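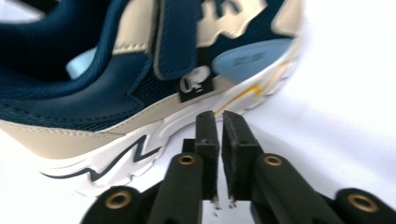
Most of January has gone into the hall closet. When we moved into the apartment in Brasthorpe, the closet got whatever was left in the car, and it stayed that way. I finally pulled it all out this month and started with the shoes.

I had more pairs than I wear. The boots I bought for one trip went to my sister. Two pairs of flats with worn heels went in the trash. That left the sneakers, and those are what I reach for every day, so they needed a place I could get at without kneeling on the floor.

My old setup was a plastic bin by the door. Everything went in on top of everything else, and I'd dig for the second shoe every morning. It also smelled. I don't miss it.
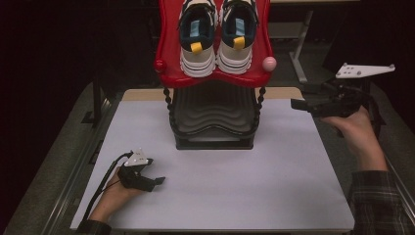 **Gráinne Foley**
*Writer and editor of this blog*

I went with a two-tier rack, small and low. The top tray is red with curved sides and there's a round ball at each front corner, one red and one pink. I wouldn't have picked pink, but I've come to like it. The bottom tray is black with a wavy floor. A pair sits side by side on top with the heels out, and with a yellow tab on each heel I can grab both shoes with one hand.

The rule is that the daily pair goes on top and wet shoes go on the bottom. If neither tier has room, something has to go back in the closet. So far I've kept to it, apart from one week when Melati Liem stayed over and brought four pairs for a short visit.

For cleaning I use a dry brush first, then a damp cloth with a drop of dish soap. Hook-and-loop straps pick up lint, and I get that out with an old toothbrush.

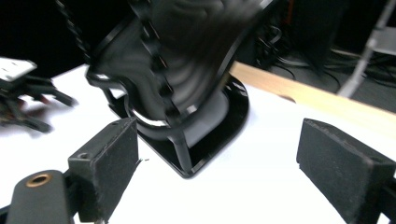
Dust is the other thing I've been dealing with. The closet opens onto the front door, and whatever blows in ends up on the lowest surface. Light colors hide it for a few days. Glossy black doesn't – a flat base like that one, with shiny beveled edges, shows every speck by evening. I wipe anything black and shiny with a barely damp microfiber cloth and leave the paper towels in the kitchen.

Coats are next. I've set aside March for those, and the scarves can wait until after that.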